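Margus Paju trocou as almofadas da garra esquerda em outubro e desde então anotava o desvio. A folga entre os dedos, medida com o calibre da Flastero, devia ficar em 2 décimos. Estava em 3.

Desapertou os parafusos da articulação, limpou os pinos e voltou a apertá-los em cruz. O manual da Kakakhel pedia um ciclo de 200 fechos sem carga antes de qualquer ensaio com fruta. Fez os 200. A folga desceu para 2.

Passou ao ensaio na mesa redonda, por cima da taça verde.

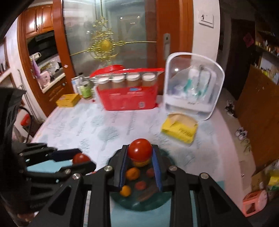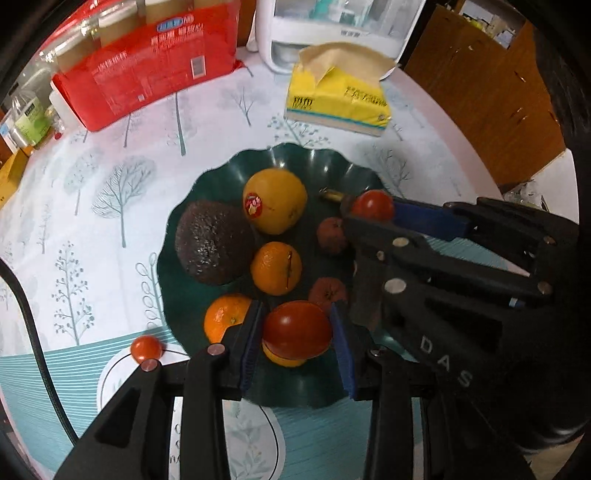
*Ensaio de preensão após o ajuste: peça vermelha e redonda entre as almofadas azuis, segunda garra ao lado.*

No registo escreveu: «Almofadas sem marcas. Pressão a rever no lado direito.» Na linha da assinatura hesitou. O modelo antigo, o de Nembridge, fora dado como afinado três vezes pela mesma mão, e depois esmagara uma ameixa diante do cliente.

Baixou a pressão um ponto, repôs o contador a zero e recomeçou o ciclo. Ao fecho 41 ouviu um estalido seco no braço direito. Parou a máquina, riscou a última linha e foi buscar a chave.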